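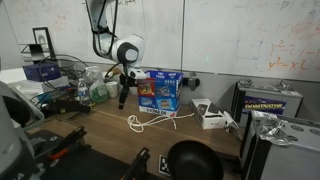
Gripper down over the table, fingers just clear of the wood. Items 2 and 3.

Gemeck two-arm bench kit - walk-around checklist with my comments

Site: Lidham, upstairs bench
Supplied by: Hosus, on the try-before-you-buy plan
Form: Salazar bench robot sheet, short version, with my notes typed in under each line
Kit tag: 1363
Month: September
Result: OK to keep running, 2 fixes and 2 watch items

I used the short Salazar sheet because the long one is written for fenced cells and half of it wouldn't apply to arms on a table. Marks are OK, WATCH, FIX or N/A. If you're looking at the same kit from Hosus, feel free to copy this and swap in your own comments.

BEFORE POWER

1. Arm bases tight, no rocking
OK. Gave both arms a good push at the shoulder with the power off and neither base moved. I went over the bolts again with the key that comes in the kit (nice key, by the way, keep it somewhere safe or it'll walk).

2. Cables on the arms secured, with slack at the joints
WATCH. The black cables run down the outside of the arm and loop out beside it. The loops need to be there so the wrist can turn, but I'd like them a bit smaller. I bent the arm by hand through its whole range and nothing pulled tight. Check this one again every time somebody re-straps.

3. Loose cables kept out of the gripper's path
FIX. White cable is lying in loops on the table in front of the blue and white box, and that's well within reach. If it's there to be picked up, fine, write it on the job card. If it isn't, it goes off the table before anyone hits start. Same goes for the black cables over on the left side. They need a clip or a tray, I don't much care which.

4. Liquids
FIX. There's a water bottle and a green spray bottle on the left, with a black device and its cables right nearby. I want bottles on a different surface, caps on or not. This is my oldest complaint on any bench and I will keep making it!

5. Metal and foil near electrical parts
WATCH. The gray DOMINATOR unit on the right has crumpled foil on top, and so does the one in front of it. Foil and anything with terminals makes me nervous, so my comment is: confirm what's live before the arm works that side, and write it down. The sheet only asks "conductive material present, yes/no" so I ticked yes.

6. Markers flat and readable
OK. The black and white marker near the front edge is where the Gemeck guide wants it, down by the round black pan. Don't set your coffee on it. The kit uses it to find the table and it'll sulk if it's covered.

POWER ON, SLOW

7. Emergency stop works for both arms
OK. Hit it 8 times, at different points in the move, from both sides of the table. Both arms stopped each time. The button has a nice solid feel, and the reset takes a proper twist so you can't clear it with your sleeve.

8. Speed limit holds
OK. I set 200 mm a second in the Gemeck menu and it stayed there through a restart. That was my big question after reading the manual, which says one thing on the quick card and something else in the back pages. Hosus, please fix the card.

9. Grip on a held part
OK.

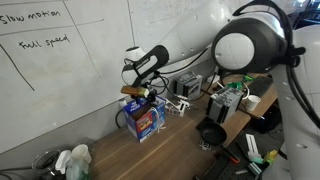

Item 9. Block in the fingers over the open blue box, other arm at right.

I tried the grip with brown blocks with a pale tip, the arm carrying each one over to the box. I ran 7 of them and didn't lose one. Then I cut power in the middle of a hold - the fingers are supposed to stay closed, and they did. Please do that test with something light first. I wouldn't want to learn about it with a power tool hanging there.

10. Clearance between the two arms
OK, with a comment. They share a lot of table, and from some angles the near one fills half your view. The kit has a keep-apart setting and it is OFF when it ships. Turn it on! I'd call this the one real mark against the product, and it's in my notes back to Hosus.

11. Speed mode clear to people nearby
OK. "Slow motion" and "Full speed" are both written up on the whiteboard, which works for me. I'd still like a light on the controller that shows which one is on. Gemeck sells one as an add-on and I think it should be in the box.

12. Gripper tip height over the table
OK. 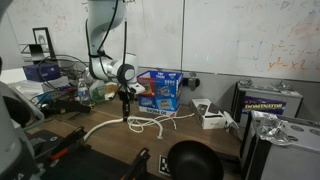 Item 12. Gripper straight down above the thick white cable.

Low moves are where I expected trouble. With the gripper pointing straight down there isn't much room between the tip and whatever is lying on the table, and a thick cable eats up what there is. I set the floor limit to the bare wood first, then raised it to clear the cable, and the arm refused to go under either number. Very pleased with that. You do have to set it again if you move the base, and the menu won't remind you.

13. Guarding or marked area
N/A on the short sheet. I put tape on the floor anyway.

NOTES ON THE KIT ITSELF

I like it. Setup took me a morning, with a long break in the middle while I hunted for the second strap bag (under the foam, top layer). The arms are quiet and the wrist covers wipe clean. I'd buy the kit at the plan price once the keep-apart default is changed, and I'd ask Hosus for longer cable straps at the elbow while you're at it.

OPEN ITEMS

Item 3, white cable: job card or off the table
Item 4, bottles moved
Item 2, re-check loops after any re-strap
Item 5, label what's live on the right side
Next walk-around when the first two are closed, same sheet.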